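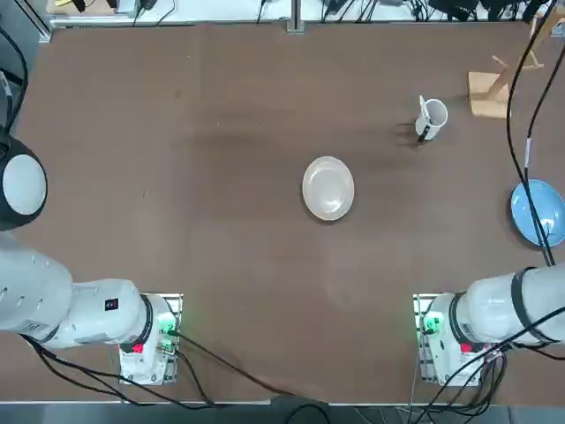 Clearing a cable-snag stop on a two-arm bench cell

Applies to: Buralia bench cells running Durnico control software, version 2 and later

A cable-snag stop happens when a loose cable catches on an arm, a fixture or an object on the table and the joint load rises above its limit. The controller halts both arms and logs a joint load fault. The fault is often misread as a collision, and people clear it and carry on. The cable then catches again at the same spot, usually harder.

Our cell tripped this way on a mug and mug tree task. The right arm stopped at 58 per cent of its reach across the table. The log showed a steady climb in wrist load over 200 milliseconds. A collision gives a sharp spike.

Before you start

Press the emergency stop and leave it in. Keep hands out of the space between the arms until step 3 is done. Indicator lights on the base plates show that a board has power. They do not tell you that the motors are off.

Step 1. Save the log

Export the joint load log before clearing anything. Durnico overwrites it on restart.

Step 2. Find the cable

Follow each bundle from the base to the wrist by eye. Look for strands lying over bowls, plates or stands, and for loops hanging over the table edge. Note the position of anything a cable is touching.

Step 3. Support the arm and release the brake

One person holds the arm at the forearm. A second person releases the brake on the faulted joint only. Expect the arm to drop a little.

Step 4. Free and re-route

Lift the cable clear – do not pull it through. Check the jacket for nicks and the connector for bent pins. Leave enough slack for full wrist rotation, then tie the bundle to the arm behind the elbow. Keep power leads off the table surface.

Step 5. Test at low speed

Reset the stop, set the speed limit to 70 millimetres per second and run the arm to each corner of its work area with the gripper open. Stop if the wrist load drifts upward. Then run the approach to the mug at the same speed and hold above it before closing the gripper.
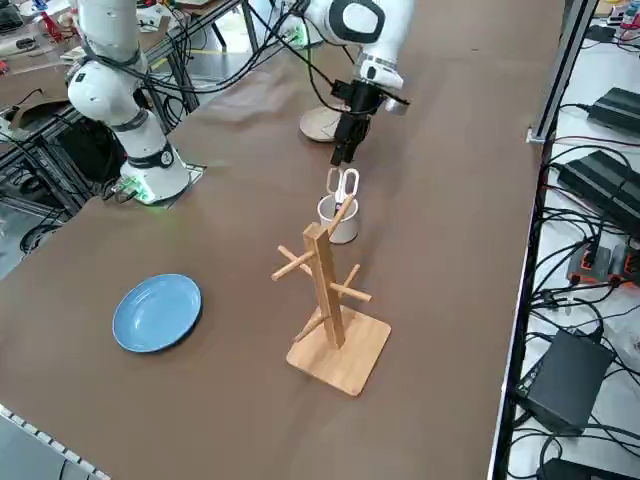 Onuoha writes that the low-speed test missed a snag on their cell, as the loop only swung out far enough to catch at working speed. They now repeat step 5 at half speed and again at full speed, with everyone outside the guard line.

We have since added the same two runs to our own check. If the fault comes back after re-routing, compare the new log with the one saved in step 1. A climb at the same joint angle points to a cable that is too short. Replace it with the longer Burnine lead and repeat from step 4.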